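Speaker notes: Does a smaller plate do anything?
Dimance community lecture evening, 2020-07-05

Slide order is at the bottom. Bracketed lines are for me and don't get read out. 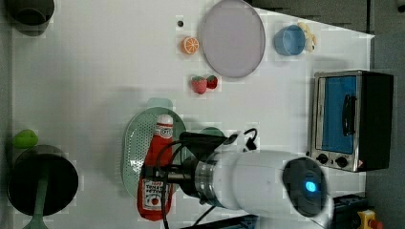 5 min read

[Title slide up while people find seats. Wait for the side door to close.]

Good evening. I was asked to come and talk about eating less by using smaller plates, and I think the organizers expected me to be for it. I'm not really against it either. I have been hearing this tip for most of my adult life, always delivered with total confidence, and I wanted to find out how much of that confidence was earned.

Quick show of hands. Who has been told to use a smaller plate? Keep your hand up if you bought smaller plates. Keep it up if you still use them.

[Pause. Don't comment on the hands, whatever they do.]

The claim comes in a few versions and people slide between them. The mild version says the same scoop of rice looks bigger on a small plate. I'm happy with that one. It's a visual illusion, you can draw it on paper with circles, and most people see it. The strong version says that because the rice looks bigger, you will serve yourself less, eat less, and weigh less by Christmas. Each of those is a separate claim. Serving less is one thing. Eating less is another, if there are seconds. Eating less at dinner doesn't settle what happens at the refrigerator at ten at night.

[Next slide: the brochure.]

I want to pick on a brochure. Vavitent runs wellness programs for offices, and their brochure says that switching plates cuts what you eat by 40 percent. Forty! I wrote and asked where the number came from. The answer was a link to a blog post, and the blog post linked to another blog post, and the last one in the chain linked back to Vavitent. I went around it twice to be sure I hadn't missed an exit.

I don't think anybody there set out to fool people. It's a number that sounds like research, and it fits nicely on a page next to a salad. But if I could get a 40 percent cut out of a cupboard, I would expect to see it in my own kitchen by the end of the week, and so would you.

[Drink some water here. Last time I rushed the next part.]

So what would a fair test look like? Let's use one that was at least attempted. The cafeteria at Lambrechts changed over to smaller plates and kept a record of 500 lunches. They reported that people took less food per plate. Good, that's a real observation, and I'm glad they wrote it down. Now the questions I'd want answered before buying anything.

Did they count second trips? They did not.

Did they weigh what was left on the plates? No. If the big plates were going back half full, then smaller plates may have cut the waste and left the eating alone. That would still be worth doing! It's just a different headline.

Did anything else change? The menu did. The switch happened in October, the same month they brought in the soup bar. Soup goes in a bowl. A bowl isn't a plate. I asked whether the bowls were in the count and got a long email that didn't say.

[Someone always asks whether I'm being picky. Yes. Say yes and move on.]

[Next slide: the plate set.]

Then there's the part where somebody sells you something. Brornen makes a portion set: 5 pieces, colored, each meant for a different kind of food. I bought one with my own money and used it for a while. The protein dish is so small that I began piling things up, and I got quite good at it. You can build a surprising tower of meatloaf on a little dish if you press down. The set makes no allowance for height, and my family makes a lot of use of height.

I also noticed that I was paying attention to dinner in a way I usually don't. Put me in front of any new dish, in any size, and I'd probably slow down for a few days. That effect might be all there is. To find out, you'd need one group with new small plates and another with new plates in the ordinary size, and then you'd have to keep going after the novelty wore off. Ask the seller whether they've done that.

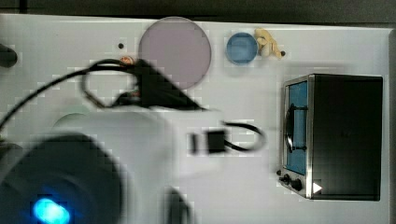
Pinkish disc, smaller blue dish, white table.

[Let them look. Then ask: which one would you put your lunch on?]

Color comes up here as well. You'll hear that blue dishes put people off their food. The usual reasoning is that not many foods are blue. I grew up eating off blue dishes and can report no shortage of appetite, but I'm one person, and if I won't take one person's word for it from Vavitent, you shouldn't take it from me.

Now the practical bit, and I have only 2 suggestions.

If you like small plates, use them. They're light and they fit in the dishwasher. Keep track of seconds for a while and see whether you're fooling yourself.

If someone gives you a percentage, ask them a percentage of what. Food served, food eaten, or calories over the whole day? Most of the time the conversation gets vague right there.

[Questions. If the one about chopsticks comes up, I haven't read enough to answer it, so say so.]

Slide order: title, brochure, cafeteria, plate set, dishes, questions. Take the clicker back to the front desk.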